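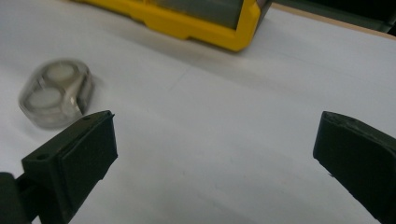
Our tarot circle at Drimgate is back in October, and I'm so pleased! We've got 30 chairs in the upstairs room and we start at 7pm, with the Nine of Cups as our first card. Bring your own deck if you have one, and a plain cloth to lay it on (mine's white and a bit creased, like the white surface in the photo, and the cards don't mind). Stullik are lending us 13 spare decks for beginners.
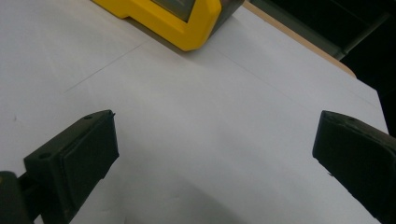 Do I need to know the meanings beforehand?

Just come as you are, we go through each card slowly and there's a printed sheet to take home. Tea from half six.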